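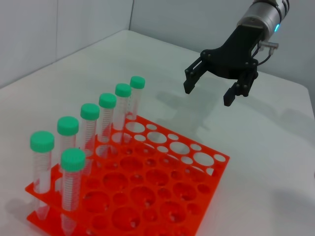 Open gripper with two fingers, blue light lit on the wrist unit.

Filed under: Revenue Office / Grant Reports

Property Tax Collection Project, Punmont County
Progress report to the Steiner Fund
Period ending June 30, 2024

Prepared by Chelsea Bainbridge, Deputy Collector

The grant pays for two things: clearing the backlog of unpaid property tax accounts in Punmont and Clarnmont, and moving both offices onto one billing system. The first is ahead of plan. The second is behind.

Delinquent accounts

We began the period with 295 accounts more than two years past due. Of these, 100 have now been paid in full. Another group is on installment plans, and the owners on those plans have kept up their payments with eight exceptions. Those eight received a second letter and have until the next billing date to catch up before the plan is canceled.

Most of the money so far has come from small commercial parcels on the Clarnmont side. Several of these changed hands and the bills kept going to the former owner. Matching the roll against recorded deeds fixed the mailing address in most cases, and the new owners generally paid after one notice. Residential accounts are slower. A good share involve estates that were never settled, and the county attorney has to confirm who can sign a plan before we can offer one.

No parcel was sent to tax sale during the period. The county commission asked us to hold off until every owner had been offered a plan, and we have done so.

Billing system

The contract with Golier was signed later than expected after the commission asked for changes to the data ownership section. Punmont records have been loaded and checked against last year's roll. Clarnmont records have not. The older Clarnmont files use a parcel number with no district code, and Golier's import tool rejects them. Two clerks are adding the codes by hand from the assessor's maps.

We had planned to send one combined bill this fall. We now expect to send separate bills again and make the change with the December mailing. This does not affect due dates or amounts owed.

Exemptions

While checking the Punmont roll we found 16 homestead exemptions still applied to properties that are now rentals. The assessor has been notified and will decide whether back tax is owed. None of that revenue is included in our totals.

Staffing and spending

The part-time collections clerk position is filled. The temporary data entry position was vacant for the first part of the period, so salary spending is under budget. Postage is over budget due to certified letters. We ask permission to move unspent salary money to the postage line. The total grant amount would not change.

Next period

- Finish adding district codes to the Clarnmont files and load them
- Run a test bill for both offices and compare it with the old system
- Offer plans to the remaining residential owners once the attorney's review is done
- Report to the commission on whether evening payment hours should continue in Clarnmont

A ledger summary and the bank statement for the grant account are being sent separately.

Contact the Revenue Office | Copyright Punmont County | Back to top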